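**Stock fingers vs the Sistero set - which are you keeping?**

**kuldeep_p** - 17 June 2026
Swapping grippers on the white arm, toy kitchen setup. Same arm, same controller, same cable run. Stock parallel first. Bottle is the hard one, it's tapered so grip near the base or it twists.

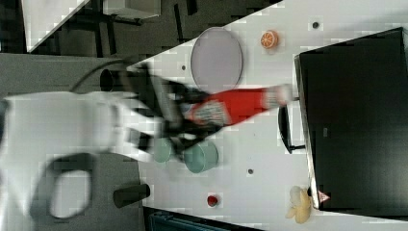

Anyway 958 grasps logged so far, up to 3,000 planned. Sistero fingers softer but slower to close. Can't decide.

**boonsong_c**
Stock. Soft ones wear out, had two pairs go in May.

**theerawat**
disagree. Stock slipped on anything round for us, strawberry was hopeless. What force limit are you runing?

**kuldeep_p**
Default. Haven't touched it.

**theerawat**
well there you go. Drop it, then compare

**sombat_s**
Force isn't your problem imo, view is. Side camera loses the fingertips once the arm's over the table. Go overhead.

**kuldeep_p**
Got an overhead as well, see below. Oven end is still awkward

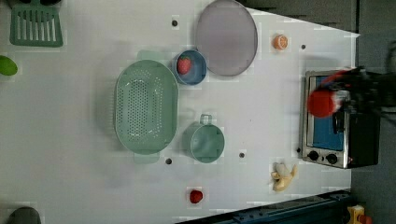

*Overhead view, gripper over the toaster oven*

**boonsong_c**
Arm covers that corner from above too so no gain. Wrist cam.

**sombat_s**
Wrist cam on that cable? good luck. Tenix mount fouled ours every time

**kuldeep_p**
ok lower force first, same fingers, then teh Sistero ones. Will post numbers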